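Kamum cell, setup and upkeep meeting
Minutes, 22 April 2025

Present: Giorgia Rinaldi (chair), Maksym Chornovol, Jirayu Ongart, Quentin Rey (minutes)
Apologies: Kyrylo Nechyporuk

1. Last meeting's actions
The wrist recalibration is done and Maksym is delighted with it. The arm now comes back to its taught point within the tolerance we wanted, and he ran it several times over lunch just for the pleasure of watching. The spare finger pads from Stetsiuk have not arrived. Jirayu to chase.

2. Gripper
Jirayu went through the new grip force settings. The old value dented cans, the new one holds them without a mark, and everyone agreed this is a lovely improvement for one afternoon's work. Pads to be inspected every 1,000 cycles and replaced at 2,000, whatever they look like. Giorgia asked for the cycle counter to be shown on the start screen so that people will really use it.
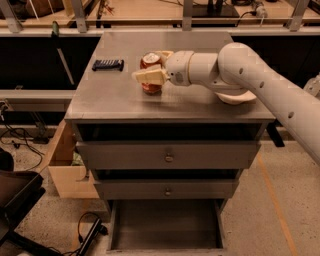
3. Cabinet and work surface
Maksym wants the drawer cabinet fixed in one position before any more points are taught, and the meeting was all for it. A small shift there spoils every drawer pose, and re-teaching them takes 40 minutes. He will make two locating brackets. The top has scuffed patches, and Quentin asked if these matter for picking. Jirayu thinks the reflection of the can in the metal is more likely to upset the vision than the scuffs are, and would love to try a matte sheet (Fimeo has offcuts). Agreed to try it on half the top first. Drawers to be pushed shut at the end of each run, all of them.

4. Cables
The loose black cables on the floor to be tied up and routed along the rail. Quentin volunteered, and Maksym will show him which ones must keep some slack.

5. Maintenance sheet
Kyrylo sent a draft by email. Very well received! Two changes: add the joint cover wipe-down, and move the brake check to the top. The Unach team has asked for a copy when it's finished.

Actions
Maksym: brackets, cable advice
Jirayu: Stetsiuk pads, matte sheet trial, cycle counter
Quentin: cables
Kyrylo: revised sheet, before the July service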